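Gultik Road Surface Notes, release 3

Contents

Gultik is a set of written pavement condition records for low-volume rural roads. Each record covers one segment and holds a surface rating, a shoulder rating, a drainage note and the free text the inspector entered on site. The release contains 183 segments. Records are plain CSV, UTF-8, one row per segment, with a header row.

Maintained by Nana Ansah. Field protocol by Bienvenido Espiritu. Last revised Wednesday, July 22, 2026.

What changed since release 2

20 segments were re-rated after the shoulder scale was rewritten. The old values are kept in shoulder_v2 and should not be mixed with shoulder. The column crew_id was dropped. Segment IDs did not change. If you join on road name instead of ID you will get duplicates, as several roads share a name across township lines.

Columns

segment_id — integer, unique
length_m — segment length along the centerline
surface — 1 to 5, where 5 is new pavement
shoulder — 1 to 5, or blank for curbed segments
shoulder_v2 — old value, filled only for re-rated segments
drain — one of clear, partial, blocked, none
inspected — ISO date
remarks — free text, may contain commas, always quoted

Rating method

Inspectors walk the full segment in one direction and return on the other side. Surface is rated on the way out, shoulder and drainage on the way back. The rating is for the segment as a whole. A short failed area in a long sound segment lowers the rating by one step at most and must be entered in remarks. Segments longer than 212 m were split before inspection, so a rating of 2 or lower can be located fairly closely on the ground.
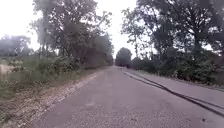 Surface rating takes in raveling, cracking, rutting and patching. Raveling is scored by touch as well as by eye: if aggregate comes loose under a boot heel, the segment cannot be rated above 3. Hairline cracks that have been sealed count as sound. Unsealed cracks wider than a pencil lead do not. Patches are rated by their edges — a patch that is level and tight at the joint has no effect on the score.

Shoulder rating takes in edge drop-off, washout and vegetation. Drop-off is measured at three points and the worst is used. Vegetation matters only where it holds water against the pavement edge or hides the edge from a driver.

Known problems

Drainage is the weakest column. Two inspectors used "partial" for a ditch with standing water and a third used "blocked" for the same condition. We have not gone back to fix this. For most purposes it is safer to merge the two values.

Segment 99 has a length of zero. The inspection is real, but the endpoints were entered twice. Drop the row or measure it yourself from the geometry file.

Ratings made in July lean slightly high on the shoulder scale where mowing had just been finished. The mowing date is not recorded.

Some remarks refer to a sheet number. These are the paper forms, which were not scanned.

Loading

The loader is a single script, load.py, and needs nothing outside the standard library. Run it with the path to the CSV. It checks column count, checks that IDs are unique, and prints the rows it rejects. It does not write anything back. The Dritix import template in the tools folder still expects crew_id and will fail on this release; add an empty column or stay on release 2 until it is updated.

Not covered

Traffic counts, bridge decks, culvert interiors and winter damage. The ratings are not a basis for load limits.

Corrections

Send the segment ID, the column and the value you believe is right. One correction per message, please — long lists have been hard to track.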